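Section 3. Setting up the drinks point

Before you start with this section, the Rolico water boiler must be already unpacked and standing on its feet (see Section 2). Here we explain how to choose the place, connect the water, heat the tank the first time and arrange the cups and the tea so that people can use everything without waiting for each other.

A drinks point needs a flat and strong table, one wall socket and one cold water tap with a valve. The tea can be kept in a box with small compartments and a lid.
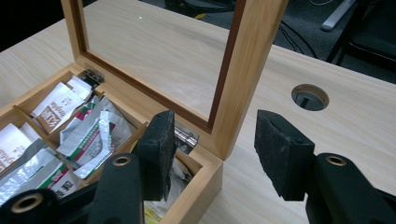
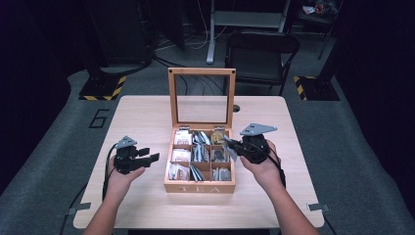

Wooden tea box, lid open.

3.1 Choosing the place

1. Put the boiler on a table that does not move when you push it with the hand. When the tank is full the boiler is much heavier than you expect.
2. Leave a free space of one hand's width behind the boiler and on both sides. The warm air goes out at the back.
3. Do not put the boiler under a shelf. Steam comes out from the lid and with time it will damage the shelf.
4. Check that the cable reaches to the socket without being pulled. Do not use an extension cable.

CAUTION: Do not place the boiler where small children can reach the tap. The water from the tap is hot enough to burn the skin immediately.

3.2 Connecting the water

You need the Vostex hose from the accessory bag and two rubber rings. Do not use the hose of an older boiler, even if it looks good.

1. Close the valve on the wall.
2. Put one rubber ring in each end of the hose. The flat side of the ring looks to the outside.
3. Screw one end on the wall valve and the other end on the inlet of the boiler. Turn with the hand until it stops, and then a quarter turn with the wrench. Not more.
4. Open the valve slowly and wait for a few minutes. Touch both connections with a piece of dry paper. If the paper becomes wet, close the valve, take the hose away and check if the ring is sitting straight.

Note: In buildings with very hard water, we recommend to install the filter between the valve and the hose. One filter cartridge is enough for over 2,015 liters. The counter for the filter must be started by you, it does not start alone. Please see Section 5 how to do this.

3.3 Heating the first time

1. Plug in the boiler. The display shows two lines and after this the word FILL.
2. Wait until the word FILL disappears. You will hear the water entering in the tank. It is normal that the sound stops and begins again.
3. Press the round button and hold it until the lamp is orange. The heating has started.
4. When the lamp changes to green, put a large jug under the tap and let out the complete tank. Throw this water away. It is not dangerous but it has a taste from the factory.
5. Repeat steps 2 to 4 one time more.

CAUTION: Never open the top lid while the lamp is orange. If you must open it, unplug the boiler and wait until the tank is cold.

3.4 Arranging the table

The order of things on the table is not a small matter. If the cups are on the wrong side, each person must cross an arm in front of the hot tap. We advise the following order, going from left to right: cups, tea, boiler, milk and sugar, and at the end the container for used bags.

1. Stack the cups not higher than three. Mugs with a handle should be not stacked at all.
2. Place the tea away from the steam. Paper sachets take the humidity very easily and then the tea loses its smell.
3. Keep each kind of tea in its own compartment, with the label to the front. Put the new sachets behind and the old ones before, so the old ones are used first.
4. If the box has a lid, close it at the end of the day.
5. Put a tray under the tap. Empty it every evening, also when there is only little water inside.

Note: For green tea the water directly from the tap is too hot. Fill the cup first and wait about two minutes before you put the bag.

3.5 Switching off for a longer time

If the office is closed for a longer time, for example in August, do not leave water in the tank.

1. Unplug the boiler and let it cool down the whole night.
2. Close the valve on the wall.
3. Empty the tank through the tap, and the rest through the small plug under the boiler. Have a towel ready.
4. Leave the top lid a little open so that the inside can dry.

When you come back, do again all the steps of 3.3.

Reader comments

Thank you for the guide. In our boiler the word FILL did not disappear. The valve on the wall was only half open. Maybe you can add this to 3.3?

We have the Suser boiler, the older one, and the hose has a different end. Is there an adapter or must I buy new?
 Reply: For Suser boilers please order the adapter together with the hose. It is not in the bag.

3.4 step 1, we have glasses and not mugs. Same rule?

The paper trick is good, I found a leak which I did not see with my eyes.

Ostrowski Office Kitchens | Contact | Copyright, all rights reserved | Back to top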